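Jumer Clear Desk Divider, 800 mm
Article no. 2251

The Jumer divider is made for shared desks, reception counters and small shops. It gives you some distance from the person opposite, but you can still see each other and talk normally.
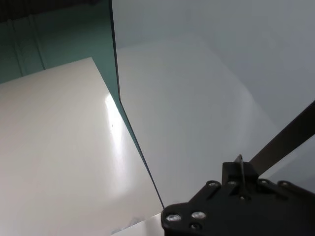 Dillivitz delivers the divider with two feet and 5 rubber pads. Please put the pads under the feet before you place it on the desk. When the panel stands on edge you notice mostly the green tint along its thin side, and many customers like this colour. Weight with feet is about 214 grams per pad, so it does not slide easily.

For cleaning, use a soft cloth and lukewarm water. Please do not use alcohol.
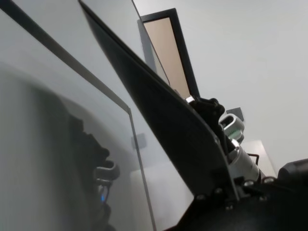 Glossy pale grey panel with dark edge strip.

The grey version is called Zakau and costs the same. It reflects more light, so we advise not to put it directly opposite a window. 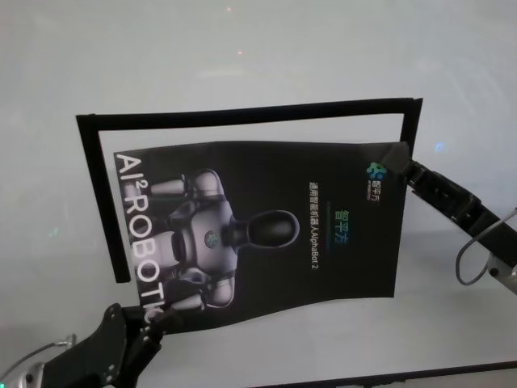 Photo: Donnelly

Posters and price lists can be fixed on both versions with removable tape. A thin sheet bends easily, so please tape all the corners.

Delivery time is two weeks. The next production is planned for February.

Page updated: November 2021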